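3.2 디지털 영상 증거의 수집과 동일성 검증
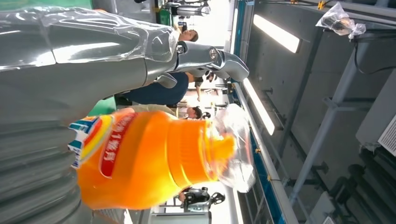 본 절에서는 야생동물 불법 포획 사건에서 압수된 휴대용 저장매체의 영상 파일을 대상으로, 수집 단계에서 법정 제출 단계까지의 동일성 유지 여부를 검토한다. 분석 대상은 보호구역 단속 과정에서 압수된 저장매체 69점이며, 여기에서 영상 파일 1015개가 추출되었다. 이 가운데 촬영 일시와 위치 정보가 모두 보존된 파일은 208개였다. 나머지 파일은 위치 정보가 기록되지 않았거나, 메신저 전송 과정에서 재압축되어 원본 메타데이터가 소실된 상태였다.

추출에는 Undine 이미징 도구를 사용하였다. 모든 매체는 쓰기방지장치를 거쳐 연결하였고, 이미징 직후 해시값을 산출하여 압수조서의 기재와 대조하였다. 대조 결과 매체 5점에서 해시값 불일치가 확인되었다. 해당 매체의 접근 기록을 검토한 결과, 현장에서 피압수자의 참여하에 파일을 열람하는 과정에서 시스템 파일이 갱신된 것으로 판단되었다. 영상 파일 자체의 개별 해시값은 현장에서 작성된 목록과 일치하였으나, 매체 전체의 동일성을 전제로 하는 분석에서는 이들을 제외하였다.

촬영 시각의 신뢰성은 별도로 검증하였다. 기기 내부 시계는 사용자가 임의로 변경할 수 있으므로, 파일 시스템의 생성 시각만으로 범행 일시를 특정하는 것은 적절하지 않다. 이에 Gikadach 구역의 출입 차단기 기록을 기준 시각으로 삼고, 차량 출입 시각과 영상 내 기록 시각의 편차를 산출하였다. 동일 기기로 촬영된 파일군에서 편차가 일정하게 유지되는 경우에는 시계 오차로 보아 보정값을 적용하였다. 편차가 불규칙한 경우에는 보정하지 않고 시각 미상으로 분류하였다. 6월에 촬영된 파일군에서는 시각 미상의 비율이 다른 기간보다 높게 나타났는데, 배터리 방전에 따른 시계 초기화가 주된 원인으로 추정된다.

증거능력과 관련하여 쟁점이 되는 것은 영장 기재 범위와의 관련성이다. 공소사실이 특정 개체의 포획 행위로 한정되어 있는 때에는, 동일 매체에 저장된 다른 일시의 포획 영상이 곧바로 관련성 있는 증거로 인정된다고 보기 어렵다. 범행의 상습성을 입증하기 위하여 해당 영상을 사용하려면 별도의 영장이 필요한지에 관하여 견해가 나뉜다. 긍정설은 범행 일시와 장소의 구별을 중시하고, 부정설은 수단과 대상의 동일성을 근거로 객관적 관련성을 인정한다. 본 연구는 총기 및 조준장치의 동일성이 감정으로 확인된 경우에 한하여 부정설을 취하되, 수색을 계속하는 과정에서 발견된 무관한 파일에는 이를 적용하지 않는다.

보관 연속성의 평가에는 Mwaipopo 양식을 준용하였다. 이 양식은 인수자, 인계자, 봉인번호 및 개봉 사유를 각 이전 단계마다 기재하도록 하고 있다. 다만 봉인 상태의 사진 첨부는 임의 사항으로 되어 있어, 개봉 사유가 누락된 기록에 대해서는 봉인 훼손의 시점을 사후에 확정할 수 없었다. 이러한 기록은 Gendar 데이터베이스에 등록할 때 별도의 코드로 구분하였으며, 최종 등록 기준일은 29/07/2018이다. 기준일 이후 반환되거나 폐기된 매체의 처리 내역은 분석에 반영하지 않았다.

그림 1. 투명 비닐로 감싼 회색 로봇 팔과 두 손가락 그리퍼, 옆으로 놓인 주황색 플라스틱 병.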